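Last checked 2019-07-12. Questions come from people deciding whether to pay for Grakari's hail and wind alerts. We don't sell them, and we pay for our own subscription.

## Does Grakari lower my insurance premium?

Not by itself. Endik is the only insurer we found that mentions it on a quote form, and ticking the box changed nothing on ours. Ask your own company for the discount in writing before you count on it.

## What does it cost?

The basic plan is $200 a year. The "business" plan is $299 and adds text messages and a monthly report – mostly charts of weather you already sat through.

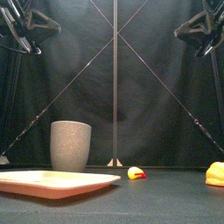 One reader in Corby wrote that the texts alone were worth the extra money, because the shop's roof crew could be called in before a storm. Fair enough, if you have a roof crew. We got 9 alerts last November and would have acted on two of them.

## How accurate is "street level"?

We don't know, and we doubt the sales staff do either. The website gives an accuracy score but doesn't say what was measured or who measured it. We asked twice and got the same brochure both times.

## Is Kimaro any better?

It's cheaper and makes smaller promises. Kimaro covers a whole county at a time and says so on the front page. Its alerts come by email only, so they're not much use at 3 a.m.

## Can I use an alert to support a claim?

You can attach it. An alert says hail was likely, though, and an adjuster wants to know that hail hit your building.
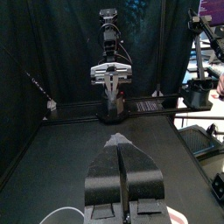

Dated photos, repair bills and a report from the nearest weather station will all carry more weight. Keep the alert in the folder anyway.

## Can I cancel?

Yes, but the plan renews by itself and the notice period is 5 weeks. It's in the terms, under "Service continuity" – an odd place to look for it. Send the notice by email and save the reply.

## Is there a free trial?

There was one in the spring. The page is still up, but the sign-up button leads to the price list.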